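Jereris tour – Greenwood date, presale question

clalero_row6
Promoter mail says the Greenwood presale opens in June at 10 a.m., limit of 6 per account. Capacity is listed as 1186. Is that seated or with the floor open?

mutedstring
Floor open. The seated plan drops the back risers, so it would be lower.

gfairclough
Disagree. I have the seating chart from the Zidia show and 1186 is the fully seated number. Standing adds 100 on top of that.

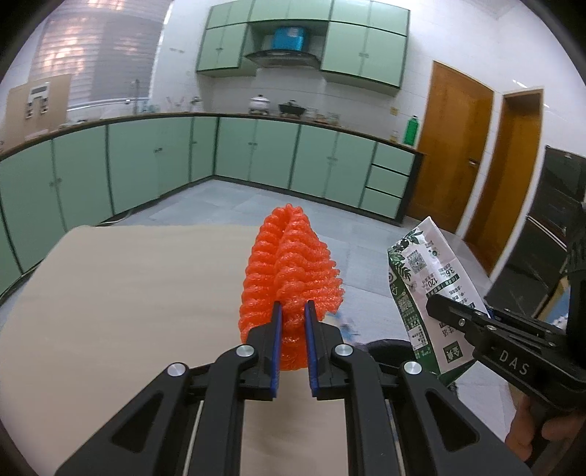
The chart also marks 30 seats as restricted view, left side behind the desk. Those went on sale with everything else last time, so check the row before you pay.

mutedstring
That chart predates the new stage. They moved it forward and lost two rows.

gfairclough
The stage moved, the license didn't. The promoter quotes the licensed number.

clalero_row6
So either way it sells out in the presale. Does the code work on more than one account?

tapedelay
One code, one account. Mine was rejected on the second try for Zidia.

mutedstring
Worked twice for me – different cards, same address.

gfairclough
Wrote to the box office about the floor. Will post the reply.
– Gareth Fairclough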